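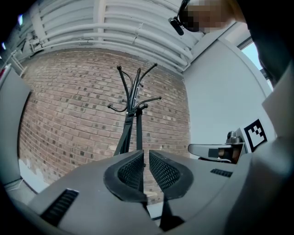
Heltent Standing Coat Rack, Black Metal
Item no. 2143
Sold by Cokirano Office & Entry

We've carried a lot of coat racks over the years, and the Heltent is the one we keep recommending to friends. It's a slim black metal stand with one central post, curved arms spreading out at the top, and a second tier of shorter hooks partway down. Every arm at the top ends in a small round knob, so a wool coat hangs without a sharp point poking up into the collar (your good jackets will thank you!).

The lower hooks are the part we love. Scarves, umbrellas, tote bags and kids' backpacks all go there, and the long coats get the top to themselves. Short people can reach it too!

It looks great against brick. Black on red-brown is hard to beat, and with a white ceiling and exposed pipes overhead you get that old workshop feel with no effort at all. It's just as happy beside a plain painted wall or behind a front door.

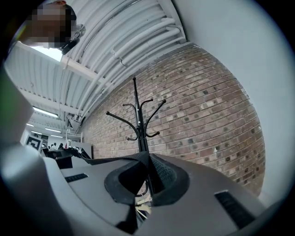 Putting it together takes a few minutes. The post comes in 2 sections that screw into each other, then the legs go on with the bolts in the bag. Snug everything by hand first, stand it up, check that it sits level, and then give each bolt a last turn with the hex key. Load it evenly! Hang the heaviest coat on one side and the next heaviest across from it, and it will stay put nicely.

For cleaning, a soft dry cloth does the job. Skip the scouring pads.

Good to know

Finish: black
Use: indoors only
In the box: post sections, arms, legs, bolt bag, hex key
Spare bolt bag: item no. 2338
Goes well with: Folusero boot tray, Van der Merwe umbrella stand

Offices and studios ordering several racks can have them sent in one delivery. Add a note at checkout with your floor and the best time of day, and we'll call before the truck leaves.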